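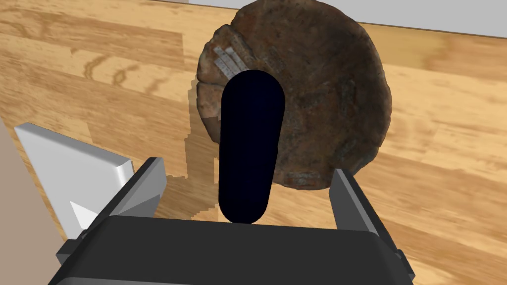
Brown disc on the honey wood floor, default view transform

Grista Users Forum > Materials and Lighting
Thread: Base color ceiling for light wood

plankwidth
2023-11-21
I'm rebuilding my wood materials and want a fixed upper limit for base color. The Gouveia wood set has pale grain lines that reach 255 in the red channel. Under the Valley sky map those lines clip before anything else does. I have been clamping at 231 in sRGB. Does anyone use a lower number for finished pine or maple?

mipbias
231 is high for wood. It is close to white paint. The grain lines in that set have highlights baked in from the original scan, so a clamp only flattens them. You need to remove the baked light first, then look at where the values land.

plankwidth
Removed how? A high-pass on luminance takes out the broad gradient but leaves the small specular dots.

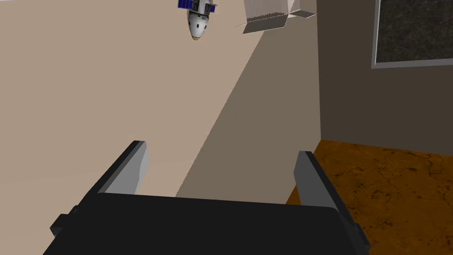

I also tried dividing by a blurred copy. It shifts the hue toward yellow on the knots, and the knots were the only part that looked right to begin with.

mipbias
Divide in linear, on luminance only, and put the original chroma back afterward. If you divide the three channels separately in sRGB you will get the yellow shift every time. For the dots, use a small median filter masked to the top of the histogram.

oxide_layer
I disagree with clamping at all. If the floor clips, the exposure is wrong. Check the Valley map at exposure zero. The sun disk in the version I have is much hotter than the sky around it, and people then fix it in the materials one at a time.

mipbias
Both can be wrong. A base color of 255 reflects all the light that hits it, and no wood does that. Lower exposure hides it until someone relights the room.

oxide_layer
Fine, but a clamp is still the wrong tool. Scale the whole range.

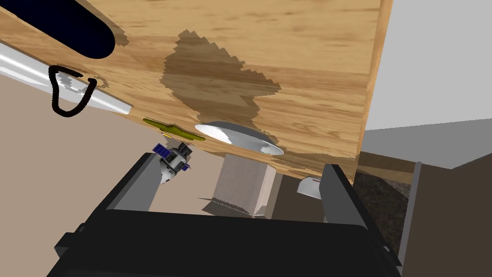
Scaling keeps the contrast between early and late grain, and that contrast is most of what makes wood read as wood at a distance. A clamp removes it exactly where the grain is lightest. The Veditz converter has a range remap in the import panel, so it can be done without touching the source files.

plankwidth
The Veditz remap works on encoded values, at least in build 1559. Is there a linear option?

oxide_layer
Under Advanced. It is off by default.

plankwidth
Found it. I ran luminance division, median on the dots, then a linear remap. Clipping on the grain is gone at the same exposure. The roughness map still looks inverted, but I'll start another thread for that.

mipbias
Check whether it is a gloss map before you do. The Gouveia files were labeled wrong until the December update.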